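Still not sold on the simulated data

A few people wrote in after my last post to say I was being unfair to simulation. Maybe so. I spent most of Thursday going back through the batch we got out of Jistora, and I want to put down what I saw before I soften up and forget it.

Quick background if you missed the earlier posts. The small group I work with in Sernavthorpe is trying to teach an arm to pick things up off soft, messy surfaces. Beds, mostly. You need a lot of examples for that, and recording them on a real arm is slow, so the plan was to make most of them in simulation and top up with real ones at the end. The batch has 401 episodes. After my first pass I would keep 211 of them, and I was in a generous mood.

The sales talk for this stuff always goes the same way. Endless variety, no broken parts, no one standing next to the machine at 7 p.m. resetting the toys. Fine. But variety of what? Swap the objects, swap the wall, swap the blanket color, and you have a new episode on paper. Whether the learner gets anything out of it is a separate question, and I have yet to see anybody answer it with numbers I trust.

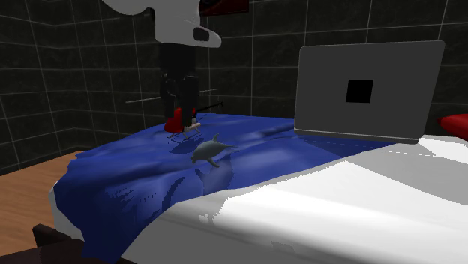
Red helicopter, gray dolphin, blue blanket. One of the bedroom episodes.

I picked that one because it is far from the worst. The helicopter is a decent choice of object: thin rotor, thin skids, a tail boom you could easily catch with a finger. The blanket has proper folds in it. Then look at where the blue meets the white bedding and you get a stair-step border, like something out of an old video game. Does that matter to a network? I don't know. I do know they are very good at latching on to things we didn't mean to teach them, and I would hate to find out in March that ours had learned to look for jagged edges.

My bigger gripe is with the cloth. A blanket that looks soft and a blanket that behaves soft are two different problems, and a still tells you nothing about the second one. On our real bed, half the failures come from a finger snagging fabric and dragging the object along with it. I went looking for episodes like that in the Jistora batch and found 3. If your failures are that rare, I start to wonder what you left out.

The counterargument I keep hearing is scale. Make enough of it and the flaws wash out. Could be! It could also be that you end up with a very large pile of the same flaw.

So what I've asked for is dull. We take 100 real episodes from the Tasent arm, train once with the simulated batch mixed in and once without, and run both on the same bed with the same toys. If the mixed one wins by a clear margin I'll say so on this page — and I'll leave this post up next to it. The real recordings start next week, assuming the new finger pads show up.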